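Notes for week 3, Household Textiles, Tondcombe evening class (D. Atanasov)

Hi all! I promised to type up what I said about fibers and creasing, because I talked too fast and half of you were still finding chairs. These are my notes more or less as I had them on the desk, with a few things added that came up when people asked.

## Why cloth creases at all

When you fold or squash a fabric, the fibers on the outside of the bend get stretched and the ones on the inside get squeezed. If they spring back, the crease drops out. If they settle into the new position, you've got a wrinkle. That's the whole story really, and everything else tonight is about why one fiber springs and another one settles.

**Cotton and linen** are mostly cellulose. The long chains inside are held to each other by weak links (hydrogen bonds, for those who like the name), and water loosens those links. So damp cotton bends easily, the links let go, and then they join up again wherever the cloth happens to be lying when it dries. I did this to a whole load of pillowcases the night before our first class. Left them in a heap, went to bed, and I'm still cross about it.

**Wool** has a natural crimp, like a tiny spring, and it recovers well if you hang it up and leave it alone. My grandmother hung her good skirt in the bathroom while she ran a hot bath, and I do the same with jackets!

**Polyester** hardly takes up water, so washing doesn't bother it much. Heat does. Leave it balled up in a hot dryer and it can set a crease that is a real pain to get out.

## Weave matters too

Two cottons can behave quite differently. A tight plain weave gives the yarns very little room to slide, so they bend sharply and the crease shows. Looser weaves and knits have more give (think of a T-shirt next to a dress shirt). Satin weaves drape nicely but show every mark because of the shine.

## What an iron does

Heat plus moisture plus pressure. Moisture and heat loosen things up, pressure flattens them, and then the cloth has to cool and dry *flat*. People skip that last part all the time. If you fold a shirt while it's still warm and a bit damp, you've just ironed in a new set of creases.

## For next time

- Bring one cotton piece and one synthetic piece, hand size or bigger. Old ones please, we'll be getting them wet.
- Read the Carketti handout up to page 10. Skip the table on finishes, I want to go through it with you.
- If you borrowed my Lener swatch book, I'd love it back before October.
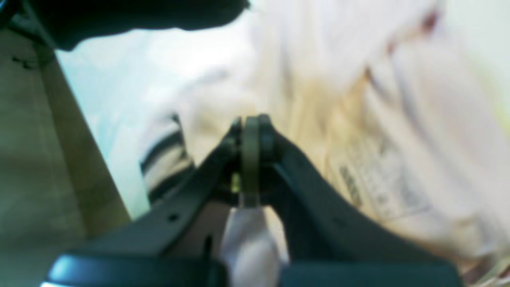
Why does linen wrinkle more than wool?

Linen fibers are stiff and have very little stretch, so they hold a bend once they've been pushed into it, while wool's crimp pulls it back toward its old shape.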